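十二月，下午四点半，样板厨房

接着上一页写。上一页最后一行是“明天再拧一次”，字迹是我的，意思我已经不记得了，估计指的是岛台那边的踢脚板卡扣。今天拧了，没用，换了一颗长一点的螺丝，好了。以后写“再拧一次”的人请注明拧哪里。

先记柜子。Stakside 这套样板间一共两面墙加一个岛台，图纸是 Maximiliano Tejada 画的，画得很漂亮，漂亮到他忘了墙不是直的。靠窗那一面从地面到顶歪了一截，高柜推进去，上面贴墙，下面能塞进一本电话簿（如果现在还有人有电话簿）。Vesela Tomić 的意见是加收口条，Maximiliano 的意见是把墙铲平。最后当然是加收口条。收口条备了两根，裁坏一根，裁坏的那根是我裁的，已经写在损耗单上，写得很小。

高柜净宽 617，门板照图下的是 716。中间差的那一段我盯了很久，后来才发现他把两侧封板也算进门里了。打电话去问，他说“理论上是对的”。理论上我可以下班了。门板退回去重开，Lorkum 那边答应尽量快，“尽量快”在他们那里通常是指下一批。所以高柜这几天敞着，里面暂时放工具箱、两卷美纹纸和 Jasmina Begović 的保温杯。杯子不要拿走，上次有人拿去装密封胶的喷嘴，她到现在还在查是谁。

铰链。全部调过一遍。左手边第三扇怎么调都往下掉，拆下来看，是杯孔打深了，垫了一层薄片，目前关得上。关门声音比别的几扇闷，像有意见。先不管。

抽屉。最下面一层拉到底会碰到洗碗机的把手，碰得不重，就“嗒”一下。Yaneth Huamán 建议把把手换成短的，Vesela 建议大家别拉到底。记在这里，等客户来选。样板间的好处是所有错误都可以叫做“供客户比较的方案”。

水槽这一块花的时间最多，单独写。

龙头原来那只是 Wellia 寄来的样品，装上以后出水口正对着水槽后沿，水打在沿上，再均匀地分给在场各位。我的裤子可以作证。按安装说明它是可以左右转的，往左转确实行，往右转到一半就顶住了，说明书对此没有看法。拆了，装回盒子，盒子已经合不上，用美纹纸缠了两圈。盒子上写了“退”，请不要再拿出来试。

孔位还是原来的孔，没有另开。Dragica Nedeljković 把台面底下那一圈旧胶全部铲干净，用的是塑料刮刀，铲了一个上午，其间只说了三句话，两句是关于打胶的人。这里面有一句是说我。以后底座下面不要再满打胶了，有垫圈就够，胶打多了下次拆的人要躺在柜子里骂，而下次拆的人多半还是我们自己。

换龙头的顺序记一下，免得又各做各的：

先关角阀，再开龙头放掉余压，然后垫毛巾。上回是先垫毛巾，再开龙头，最后想起来角阀没关。
锁母用手带到底，再用套筒收四分之一圈。
软管不要交叉。交叉了也能用，但是看着难受，Dragica 会让你重来。
扳手放回墙上，挂第二排。

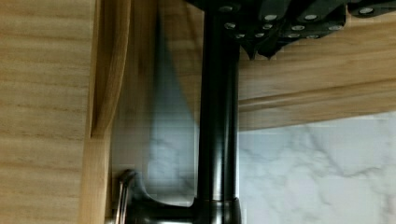 颜色的事也讨论过。Maximiliano 坚持水槽边上要有一点黑的，说浅色木头配浅色石纹，再不来点黑的，整间厨房就要飘起来了。Vesela 问他黑的沾了水垢怎么办，他说擦。问谁擦，他就去看图纸了。我个人没意见，我的意见都用在墙上了。

拿样片比过木色。浅的那块蜜色在灯下偏黄，关了灯又偏灰，两个人站在同一个位置能吵出两种颜色来。最后统一规定：看样片一律开顶灯，色温 3000，灯带关掉。这条 Yaneth 写在了门后面的白板上，谁擦掉谁重写。收边的圆角要顺着木纹擦，横着擦会留毛，Jasmina 用手一摸就知道是哪位横着擦的，别抱侥幸。

石纹台面暂时没什么可说，除了有人把热咖啡直接放上去。印子擦掉了，人没找到。杯垫在抽屉里，第二层，一共 19 个，是 Berisha 送灯具时顺带给的，印着他们的名字，丑是丑，能用。

没做完的：
高柜门板，等 Lorkum。
洗碗机旁边那条缝，补之前先量，不要先补再量。
水槽柜里的隔板要开缺口让软管过，开多大等 Dragica 躺进去看了再说。
左三那扇门，如果明天又掉下来，就换侧板，不再垫片了。

六点差一点，锁门。顶灯的开关在外面那个，里面那个什么都不管，标签还是没人贴。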